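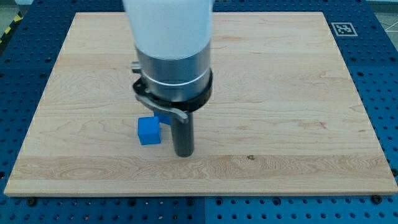 The maple board on the blue perforated top, with the blue cube for scale

From: Trekthorpe shop bench
To: Small Boards list
Date: 9 November 2020
Subject: Re: maple board, finish or no finish?

Hi all,

Thanks for the flood of replies on this one! I do keep going on about the grain. Look at those long bands running across the width, and then the fine wavy lines in between, light tan with a bit of faint orange-brown. I have planed a lot of maple and most of it was plain as paper. I'm very fond of this piece.

Quoting the message I want to answer, trimmed a little:

> I'd leave it bare. Maple that pale goes yellow the minute you put
> oil on it, and you'll be sorry by spring. Also, how are you keeping
> it flat? Mine cupped after two weeks on a solid bench. And did you
> leave the corners square on purpose? I always knock mine back, they
> bruise if you so much as look at them. One more thing, what grit did
> you stop at? I can't tell from your first post and I'm about to
> start on mine.

Taking these in a slightly different order.

Grit: I stopped at 100 on the underside and went further on the face, finishing with a card scraper. The scraper made all the difference with the wavy parts. Paper seemed to fuzz them over, and then two or three light passes with a fresh burr and there they were again, clear as anything. If you only own sandpaper, a scraper costs very little and you'll wonder how you managed (I did, for years). Keep it tilted away from you, push with your thumbs so it bows a touch, and stop as soon as you're getting dust where you used to get shavings.

Flat: so far, so good. It has been lying on the perforated table for 7 days and I can't get a feeler gauge under any corner. I think the holes help, since air can get at both faces. I had the same thing happen as you did on a solid bench, with the Urio offcuts last winter, and every one of those went like a potato chip. I don't have a second board from the same plank to compare, so take it for what it is. If anyone has tried stickers on a solid top against a table with holes, same wood, same room, please write in. I'd love to read it!

Corners: square on purpose, yes. They will bruise, you're right. I like the crisp look so much that I'm going to put up with it, and I can always break the edges later with a block plane. Going the other way is harder. The front edge came out a shade lighter than the face, by the way, and I haven't decided if I like that or not. Today I do.

Finish: this is where I'm wobbling. I tried an oil on a scrap and it did warm up more than I wanted. Then I tried the Wesar recipe that was posted here a while back (the soap one, message 3331 in the archive if you want to dig it out) and it stayed beautifully pale. It raised the grain a little on the first coat, so I wet the scrap, let it dry, scraped it again and did a second. Lovely stuff, and it smells clean. The catch is that you have to keep doing it. For a board that only gets little things set down on it I think I can live with that.

A couple of you asked off list about the cube. I can't help with a plan for it, but the soft edges are easy enough to copy on any small block: lay a sheet of fine paper on something flat, hold the block at a slant and draw it toward you, same number of strokes per edge. I do like that blue against the pale wood. It makes me want to paint something.

I have 105 sheets of the fine gray paper left over from the Ponatine group order, more than I'll use in a lifetime. If you want a few, send me an address and I'll mail them out flat. Postage is on me, up to a sensible size of envelope.

Next up is the mate to this board, with the growth rings turned the other way. I'll post when the blank is rough cut. In the meantime, does anyone have an opinion on soap flakes versus the grated bar? I've only used flakes.

Happy scraping,
Trekthorpe shop bench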